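The arm that eats its own cables

Jul 26, 2025

Somewhere in the last house move I became a person who owns a robot arm and has opinions about strain relief. The arm is a small tabletop thing I bought secondhand from a guy in Grerville, who threw in a bag of screws and the phrase "it needs a little love." It has since had 34 evenings of love and one fuse.

The trouble this month was the wrist. Every so often the gripper would stop answering, the software would announce a communication fault in the tone of a disappointed uncle, and I'd have to power everything down and wait. I blamed the power supply first. I always blame the power supply. I bought a new one from Vashisht, with a much nicer plug, and the faults carried on as before.

So I wrote a dumb little script that swings the wrist back and forth and logs every dropped message, and I let it run while I made dinner. It managed 446 swings before I got bored of the noise. Nearly all of the dropouts came at the same end of the travel, with the wrist rolled hard over, and never with it standing straight. Power supplies don't care which way a wrist is pointing. Cables do.

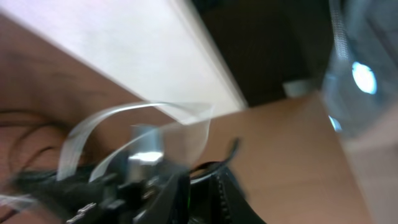

Flat cable is lovely stuff until you ask it to turn a corner. It bends happily one way and sulks in the other, and whoever put this gripper together had cut both runs to the same length, which meant the one on the outside was stretched like a guitar string whenever the wrist rolled. I made new ones and let them stand up in two loops over the top, the outer a good deal wider than the inner, so each has its own slack to spend. It looks like the handle of a very cheap handbag. The green light down on the housing is my new favorite thing in the world, because it used to go out at this angle and take my mood with it.

The connectors deserve a paragraph of abuse. They have a latch the size of a grain of rice that you lift with a fingernail, and it comes off if you lift it with any enthusiasm. I broke one. Matěj Rusnák, who sold me the replacements and has been mending printers since before I could read, told me to slide the cable in dead square, close both ends of the latch together and then leave it alone. I had been closing it one side at a time and then wiggling it to check.

While I had the covers off I did the rest of the jobs I'd been avoiding since March: fresh grease on the wrist bearing, a drop of threadlocker on the finger screws, and a new zero position, the old one having been set by eye, possibly in the dark.

Settings, for anyone with the same Jokeck arm and the same uncle. I've limited the roll to 10 degrees short of the hard stop at both ends, and I dropped the wrist acceleration one notch. The swing script has had 6 full runs since the new cables went in, without a single fault in the log.

Next is the base joint, which has started clicking. I suspect the power supply.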